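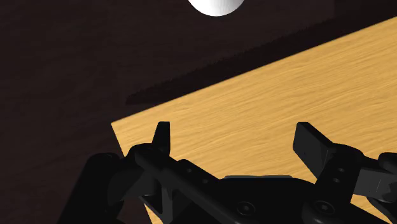
Disability Services in Higher Education
Handout for Session 3: Confidentiality, Records and Who Gets to Know What
Instructor: Rawan Chamoun

Welcome back, everyone. Last time we spent the whole session on how a student registers with a disability office and what paperwork comes in the door. Today we follow that paperwork after it arrives, which sounds dull until you are the person holding the folder and a well-meaning professor is standing at your desk asking what's in it. Please bring this handout to your small group, because the cases near the end are the ones we'll be talking over.

A word about scope before we start. I'm keeping to general good practice here. Your own campus will have its own rules, and your state or province will have laws on top of those, so please read your local policy alongside these notes. If the two disagree, follow the policy and come tell me about it - I like hearing about the odd ones.

1. What we mean by a disability record

Most people picture a doctor's letter. That is part of it, certainly, but the record is wider than that. It takes in intake notes, emails back and forth with the student, test results, the list of approved adjustments, and any note you jotted down after a phone call. Yes, the sticky note counts. If you wrote down something about a student's health and you can tell which student it was, treat it as part of the record.

It helps to think of the record as having two layers. The first is the medical or diagnostic layer, meaning what the condition is, how it was assessed, and what treatment the student may be getting. The second is the functional layer, meaning what the student needs in order to take part in the course. Extra time on tests is functional. The reason for the extra time is medical. A great deal of trouble in this field comes from letting the first layer leak out along with the second.

2. Who needs to know

The instructor needs the functional layer, and usually only the part that touches their own course. A lab supervisor may need to know that a student must sit down during long procedures. The testing center needs the time, the room and any software. The library may need to know about reading formats.

None of these people need the diagnosis to do their jobs. Some of them will ask anyway, nearly always out of kindness. I had a colleague at Voststead who kept a sentence ready for this: "I can't go into the background, but I'm glad to talk through how to make this work in your class." I borrowed it years ago and have never given it back. Notice that it closes one door and opens another, and people mostly walk through the open one.

Students may share as much as they wish, with whomever they wish. That choice stays with them. What a student told one professor over coffee does not give you permission to discuss it with the next professor down the hall.

3. Consent

Consent to share should be in writing wherever you can manage it, and it should say what is being shared, with whom, and for how long. The old blanket form that let an office talk to "any relevant staff" is something I'd like to see retired. Take a look at the Fliltthorpe form in your course packet. It fits on one page, it names the offices one by one, and there's a line at the bottom telling the student how to change their mind later. Students forget that they can, so say it out loud as well.

Watch the timing, too. A student who signs in a hurry during the first week may feel quite differently by June.

4. When you may share without consent

There are narrow exceptions, chiefly a serious and immediate risk to someone's safety, or a legal order. Don't decide these alone. Call your supervisor or your campus legal office, share the least that will do the job, and write down what you shared and why. We'll give this topic proper time in Session 11, so please hold the harder questions until then if you can bear to.

5. Storage and everyday habits

Small habits do more good here than grand systems. Keep disability files apart from the general academic file. Use the student's ID in email subject lines if your campus allows it, and never a diagnosis. Check the "To" line before sending - and then check it again if the system fills in names for you. Don't have intake conversations at an open front counter. If the only private room is taken, offer to wait or to set another time.

6. Cases for small groups

Case A. An instructor at Omoregie College emails to say that she has 42 students in her class and would like a short note on each registered student's condition, "so I can be fair to everybody." Draft a reply of no more than five sentences.

Case B. A parent calls. They are paying the tuition, they are worried, and they already know the diagnosis. They want to know whether their adult son has been using his adjustments. What can you say, and how do you say it without sounding like a wall?

Case C. A student asks you to take a letter out of her file because it describes a hospital stay she would like to forget. The approved adjustments rest partly on that letter. What are her options, and what are yours?

Reading for next time

Please read chapter 2 of the course reader and the Zivbridge sample policy, paying particular attention to the part on keeping and destroying old records. Group notes on one of the three cases are due on 11 March 2026. A page is plenty, and handwritten is fine so long as I can read it.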